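The Coffee Table at Enum, in Pictures
Posted Jul 27, 2021

I've been promising a page about our coffee table for ages, and I mean the coffee table in the most literal sense: the white round-edged one on the second floor at Enum where the coffee gets poured. People who visit us in Burnisport ask about it more than they ask about anything we do for a living, so fine, I'm happy to oblige!

For the first year we had a drip pot on top of the filing cabinet. It made perfectly good coffee until ten in the morning, and after that it made something you could have stained a fence with. Then Loan Đỗ joined, took one sip, and spent her second week on the job researching dispensers. She had a spreadsheet with 29 rows. I still have it somewhere. The one we ended up with was not the cheapest on the list and not the biggest, but it was the only one all of us went "ooh" over, chrome and black with that bright red handle, and I think you should be allowed to choose things that way once in a while.

The pictures are all from the same spot. Click any of them for the larger version.
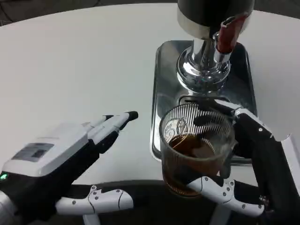

The glasses were my contribution, and I'm very proud of them. I grew up drinking coffee out of thick mugs and never thought about it, and then I had one at a friend's place in clear glass and you could see the color change when she tipped in the milk, and I was completely sold. Ribbed glass is even better. It picks up the light all along the ridges, it feels good in the hand, and a plain black coffee looks like something you ordered on vacation. We have a mixed bunch by now, some with decals, some without. There's one that Chiến Sầm claims is lucky. He has never told us what it's lucky for.

If you're choosing glasses for a setup like this, take one with you when you go to look at the dispenser (or at the very least measure it). Ours needs to fit under the spout with enough space left over that you can lift it away without knocking the rim. I bought a gorgeous tall set first and they now hold pens. Something with straight sides is also much easier to wash, and you'll be washing a lot of them.

About the coffee. We buy from Garnano, a small roaster three blocks down the hill, and we've settled on their medium roast called Shirazi. It's chocolatey with a little bit of dried fig, and it stays smooth even when whoever made it got distracted and brewed it too long (me). We tried a darker one last December that half the office loved and the other half wouldn't touch, so that's become a special-occasion bag.

Loan's recipe, for those of you who wrote in after the last post:

100 grams of coffee, ground coarse, to a bit over a quart of water.
Stir until all the grounds are wet, cover, leave it in the fridge overnight.
Strain twice, once through a sieve and once through paper.
Taste it before you add any water. Then add water a splash at a time.

That makes enough for our mornings. On a busy day we do a double batch and there's usually a glass or two left for the afternoon people, who are a different species from the morning people and drink theirs with condensed milk. Loan makes hers that way too, with way more condensed milk than I would have believed possible, and it's delicious. 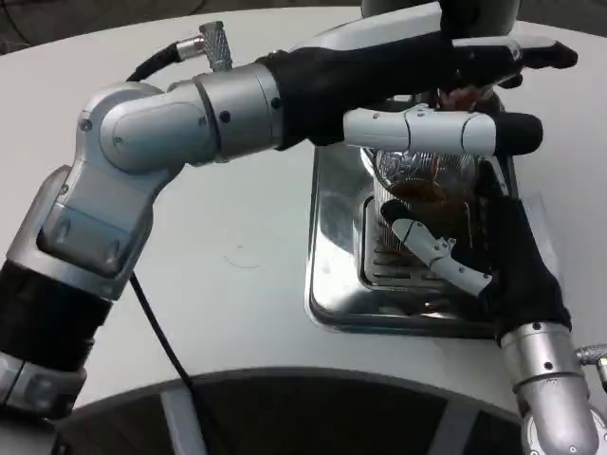 I want to say something nice about drip trays, too. I never used to notice them! The filing cabinet had rings all over it, and when we moved it to paint the wall we found a brown puddle that had dried into a sort of varnish. A proper stainless steel tray fixes all of that. Drips land on the steel, you wipe it, you're finished. We rinse ours with warm water and a drop of dish soap at the end of the day and dry it with a soft towel, and on the last day of the month it gets a real scrub in the slots with an old toothbrush.

Chrome is fussier. It shows every fingerprint, and it reflects the whole room back at you like a funhouse mirror, so if there's a smudge you'll be looking at it all day. A barely damp microfiber cloth and then a dry one does the trick. Skip the scouring pads and anything gritty. Chiến also swears by a little white vinegar in water for spots, wiped off right away, and I have to give him that one.

The table itself came from a school clearance and cost us $53, the best money we've ever spent. I was nervous about white. Everybody told me white and coffee was asking for trouble, and yes, you see each drop the second it lands - but that means you wipe it the second it lands, so ours has stayed far cleaner than the old brown desk ever was. The rounded edge is a blessing as well. There's a bit of a squeeze between the table and the door, and I used to collect a bruise a week from the corner of that desk.

One thing I'd do differently is leave more bare tabletop from the beginning. We started out with the sugar, the spoons, the napkins, a plant and a bowl of clementines all crowded up against the dispenser, and you had to pour with your elbows tucked in. The spoons and sugar live on a shelf now. You want room on both sides, for setting a glass down and for the next person's glass, and for whoever is leaning there telling a long story.

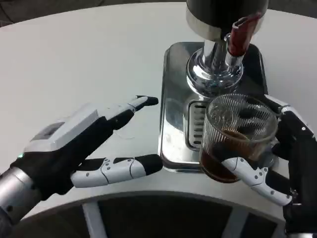

Loan kept a tally on the back of the cupboard door through our first full year, one pencil mark per glass, and the final number was 1,664. I don't believe for a second that everyone remembered to mark theirs. I certainly didn't. But it's a lovely thing to open the cupboard and see, all those little fences of five marching down the door, so we've decided it never gets painted over.

Next on my wish list is a second set of ribbed glasses, smaller, for the people who want two sips and then get back to it. If you know of a good source, leave it in the comments. And if you're anywhere near Burnisport, come up and have one with us! Mornings are best, the Shirazi tends to run out by two.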